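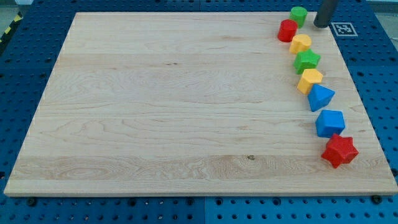
Reviews > Bench kit > Boards and blocks
Last updated: January

Zonard maple work board and shape blocks: a long-winded review

We gather examples for a learning system at our little workshop in Mirmont, which mostly means guiding the arm through the same small job again and again until there's enough for it to learn from. I bought the Zonard board and blocks for exactly that, and after 203 runs I feel I can be fair to them both.

The board first, because I'm very fond of it. It's a pale, handsome thing, and it sits nice and flat on our blue pegboard. My one worry was the grain - there are swirls in it, and a small dark knot near the front - and I did wonder whether the system would take the knot for something to pick up. It hasn't so far, bless it.

The blocks are the chunky sort you'd find in a toddler's shape sorter, with cylinders, stars, a cube and so on in good bright colours. We line them up in a curve down the right-hand side and vary the spacing from run to run. The matt finish is lovely (our old Dahlgren set was shiny, and the glare spoiled a good many recordings!). The cylinders are my only real grumble. Stand two of them close together and the fingers will nudge one while reaching for the other, so leave a bit more room than you think you need, at least for your first 200 runs or so.

Delivery from Loltlow took two weeks, well packed. I've already ordered a second set of blocks.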